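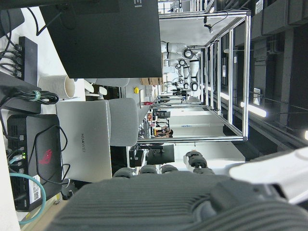

# cable table thread, part one (grab a snack)

**1/** Ok so it's Tuesday and I've finally been given permission to sort out the white table, the one with the monitor and the router and every cord in the building. I've wanted this since July. I'm going to post as I go, so mute me now if you don't care about power strips!

**2/** Starting point, so you know what I'm dealing with: monitor, black power strip with a bunch of plugs in it, router, a closed silver laptop, cables cables cables, and a paper cup. There's always a paper cup. I've thrown out so many paper cups from this table that I should get one of those punch cards.

**3/** Somebody did try at some point. There's a bundle of black cables with a green cable tie on it and I respect whoever that was. It's the one part of the table that looks like a person made a decision.

**4/** Rule one of doing this in a shared room: tell people first. I put a message in the Murnby building channel yesterday saying "I will be unplugging things on the white table, speak now." Got two thumbs up and one "which white table." Great question, we have a lot of white tables.

**5/** Rule two is that the router goes last. The router has little green lights on and people on the other end of it, and I'd like to still be welcome at lunch.

**6/** (It's a gaming router, by the way, black with vents and the red logo, very dramatic looking. I've had people ask if we play anything on it. We move big files on it. Thrilling stuff.)

## the unplugging bit

**7/** Before touching a single plug I do labels. Masking tape flag on the cord right by the plug, and a matching flag at the device end. I use a marker, all caps, and I write what the thing IS and skip the brand. MONITOR. LAPTOP. ROUTER. You'd be amazed how many old labels in here just say "NEW."

**8/** People keep telling me to get a proper label maker, and I do own one, a little Graten, and I love it at home for spice jars. For cords it's too stiff, the label pops off the minute the cable bends. Tape wins. Tape always wins.

**9/** Here's how I trace a cord when it dives into a pile: hold the plug end, give it a tiny wiggle, and watch for what moves across the table. Then slide your hand along. Do NOT pull. I pulled once, at my last job, and met a desktop computer on its way down.

**10/** Victor Mabula just walked by, looked at my tape flags and said "is it somebody's birthday?" Thank you Victor.

**11/** Ok he came back and asked if I'd label his charger too. So who's laughing now.

**12/** Plugs I can't match to anything go in the mystery box. The mystery box is one of the brown cardboard ones, we're never short of cardboard boxes around here. It gets a date on the flap, and if a month goes by and no one comes looking for a cord, it moves to the spares drawer.

**13/** Someone replied asking if I shut everything down first. Yes!! Monitor off at its button, laptop shut down properly by its owner, THEN the strip. I'm chaotic but not that chaotic.

**14/** Also asked: "why not just hide it all behind the monitor." Because then you've got the same pile but with dust, and the next person has to lean over the screen to reach it. I have been the next person. My shirt caught on a stand.

## rolling, tying, sorting

**15/** Getting to my favorite part, which is coiling. I do loops as wide as my hand, loose, following the way the cable wants to go. If it fights you, flip the direction. Tight little coils look so neat and then they spring open like a jack-in-the-box.

**16/** On ties. I know the plastic zip kind are cheap, you can get a bag of 100 for the price of a sandwich, but in a place where stuff gets moved every week you end up snipping them constantly, and one day you snip the wrong thing. I like the fabric hook-and-loop ones. The roll I've got is 5 yards and I cut it as I need it.

**17/** Keeping the green one as it is though. It's got seniority.

**18/** A color tip, if you're buying new: get your network cables in a color that nothing else on the table comes in. The Ethernet at our router is this nice teal and it's the only cable I never have to trace. I can find it from the doorway. Everything else we own is black, which was a choice made by people who've never crawled under a table.

**19/** It does have a big wide loop in it, the teal one. I go back and forth on that. Too long is annoying, but too short is worse, and a loose loop is kinder to it than a sharp bend. I'm leaving the slack and parking it along the edge.

**20/** Someone on here told me last time that I should cut and re-crimp it to the exact length. Friend, I have a crimping tool and I've ruined a lot of connectors with it. I'm at peace with slack.

**21/** Break time. I'm in the light gray chair, which is the comfy one with the rounded back, and I've been informed by two separate people that I'm in their spot.

**22/** Where was I. Power strip! I like to mount it up under the tabletop so the cords hang down and the table's free for, you know, table stuff. I've used the Bakura trays for this in the past, the wire basket kind with screw clamps, no drilling. They hold fine. The clamps chew up the edge a bit if you crank them, so put a scrap of felt in there.

**23/** Not doing that today. I asked facilities and they want a look at it first, and fair enough, it's their table. So for now the strip stays up top, pushed to the back, with the switch facing out where a hand can find it.

**24/** Please, whatever you do, don't run a strip off another strip. I know it's tempting. I know the wall's far away. Ask for a longer one.

## the stuff that isn't cables

**25/** The cup. I asked the room, "is this anyone's cup?" and got total silence, and then right when I reached for it: "oh, that's mine." Every time!

**26/** New policy I'm trying out (I have no authority to make policy): drinks go on the side shelf. I'm putting down a tray so it feels like a treat and not a punishment. My grandmother used to do this with shoes, she put out such a nice mat that you felt rude not using it.

**27/** The laptop. Silver, HUAWEI on the lid, usually shut. I've cleared a rectangle for it and put a strip of tape along the front to mark it. Laptops on shared tables creep. You leave one next to the router and by Friday it's under a coat.

**28/** Vent thing: give the router some air. It's got those slots for a reason. I've seen a stack of printouts on top of one, like it was a little coffee table. And don't stick a label over the sticker with the QR code, you'll want that someday and it'll be a day when you're already in a mood.

**29/** Wiping down, now that there's surface to wipe. Damp cloth, barely damp, and a dry one after. For behind the monitor I use an old soft paintbrush. A clean white tabletop shows everything, every ring, every pencil mark, and I find it super motivating and also kind of rude.

**30/** Monitor goes back dead center on its own tape marks. I had a whole discussion with Victor about whether it should be angled. He's pro angle. We've settled on a very slight angle that neither of us likes.

**31/** Router moment. I gave a warning in the channel, waited, gave another warning, and then moved it over by the width of my palm without unplugging a single thing. All that buildup. Lights stayed on. I think my heart rate's still up though.

## replies and leftovers

**32/** Lots of you asking what this costs. Tape, marker and ties were stuff I had. If you're starting from zero, you really don't need one of the full desk kits. Ruotsalainen does a gorgeous one with the matching channels and the little magnetic clips and I looked at the price and closed the tab.

**33/** "How long did it take?" Whole morning, with chatting. Less if you don't post about it.

**34/** "Will it stay like that?" lol. No. I do a small reset every couple of weeks, mostly coiling and carrying cups. The labels are what make it quick, you don't have to think.

**35/** To the person with 400 feet of cable in their garage: I believe in you. Sort by plug type first, length second. Do it on the floor. Put on an album you know by heart.

**36/** To the person who says labels are for people with bad memories: yes, hi, that's me, nice to meet you.

**37/** And to whoever asked about kids' game consoles behind a TV, same method, but take a photo of the back of everything before you pull it. The ports all look alike once you're lying on your stomach with a flashlight in your teeth.

**38/** I didn't expect this many of you to have feelings about cords. My last thread was about soup and it got four likes, and this one's past 2,000. I'll take it, but the soup was good too, go read the soup one.

**39/** Mystery box update: it's mostly short USB leads, plus one very heavy adapter that nobody will claim. Writing ADAPTER?? on it and moving on.

**40/** Part two is going to be the cardboard boxes over by the wall. I've asked which ones are full. So far the answer is "some." Bringing my good box cutter and a lot of tape tomorrow, and I'm parking the chair somewhere people can't see me in it.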